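# Flarkville library fines are gone, and I owe them a cookbook

July 3, 2020 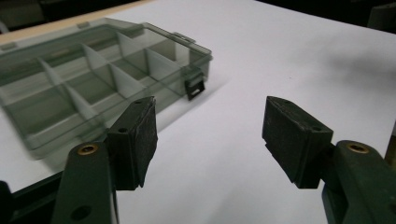

*Two dark green fingers with black pads, over a white tabletop.*

Well, it finally happened! The Flarkville Public Library has dropped overdue fines for good, and anything you owed before this week has been wiped off your card. I called the front desk twice to make sure I had it right (sorry, Misaki) and yes, it covers everybody, kids and grown-ups, even those of us who have had the same Sheikh family cookbook on top of the fridge through two moves.

Misaki Ichikawa runs the circulation desk and she told me there were 1101 cards blocked over unpaid fines when they ran the list. Most of those people had just quit coming in. "They'd walk their kids to the door and wait outside," she said. "I don't want anybody waiting outside." All of those cards work again now and you don't have to fill anything out.

You do still have to bring the books back, so don't get too excited. If something is 14 days late you'll get a call or an email, and if it never shows up you'll be billed for what it costs to replace. Bring it in after that and the bill goes away, as long as it hasn't been chewed on. DVDs work the same way. The museum passes don't, and I forgot to ask why.

The money side is smaller than I would have guessed. Fines brought in 600 dollars last year, and Prasanna Dewan, the library director, says a good chunk of that got eaten up by postage for the overdue letters. She's been asking for this change since she started.

Not everyone is thrilled. Gayan Amarasinghe, who I ran into at the Vindell Street post office, thinks people will sit on the new bestsellers forever. He's third in line for a mystery he's been wanting since spring, so I get it. Prasanna says holds can't be renewed while somebody else is waiting, and she'll look at how the wait times are doing in September.

For now it's still curbside pickup only. Call ahead, park on the Vindell side and pop your trunk. Returns go in the outdoor bin and sit for 3 days before they get checked in, so don't panic if your account still shows them.

I dropped the cookbook off this morning. There's a grease spot on the dumpling page and I left a note about it.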